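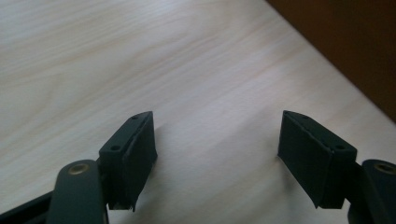 Bench notes: finger pads and pivots on the Brerkar hand grippers

The pair of hand-held grippers on the Brunthorpe bench went through their pad and pivot service in October. The interval is 3,000 closing cycles per gripper or any visible fraying at a pad corner, whichever comes first. Pads are replaced in pairs, both sides of one gripper at a time. A new pad facing an old one closes off center and the part rolls in the grip.

Procedure is unchanged. Open the fingers to the stop. Back out the screws, peel the pad, and clean the face of the block before the new one goes on. Glue left in the corners lifts the pad edge again within a few shifts. Torque on the finger screws is 80 cNm – more than that crushes the hole in the printed block.

After the pads come the bushings. Each one is a brass ring pressed into the end of a link, and it should turn by hand without side play. If it walks out of the plastic, change the link. Do not glue the bushing.

Function checks are done on mixed goods, both grippers working, before the pair is released.
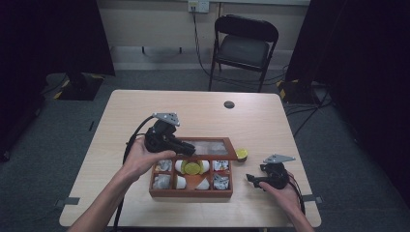
Two-handed check at the bench with the compartment tray and its wrapped and egg-shaped pieces.

The tray tests approach angle and light closing. The flat check is a thin, rigid edge, and it shows a misaligned pad sooner than the tray does. Close on the edge, lift the corner slightly, and hold for 23 seconds. If the part creeps, reseat the pads and repeat. 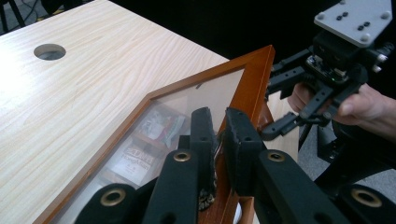

Rutkowska writes that the hold should be done twice, the second time with the gripper turned over, as two of the units at Gukgate passed upright and slipped when inverted. The link on the lower side takes up its play in the other direction, and a worn bushing shows there first. We have added the inverted hold to the sheet.

Cable routing is the other item on the sheet. Leave slack at the finger root so that the full opening does not pull on the connector. Strap the cable to the body, never to a moving link.

The last step is the open position. Spread the fingers fully and compare both sides by eye, then log the zero. 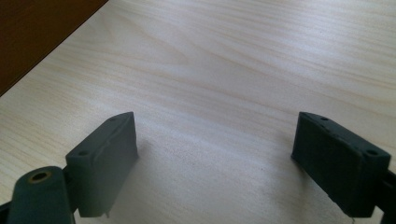

BRUNTHORPE, October – Spare pads are now stocked in packs of 8 in the drawer under the bench. Write the gripper number and the cycle count on the service sheet when a pack is opened. Links are still ordered singly from Gukgate.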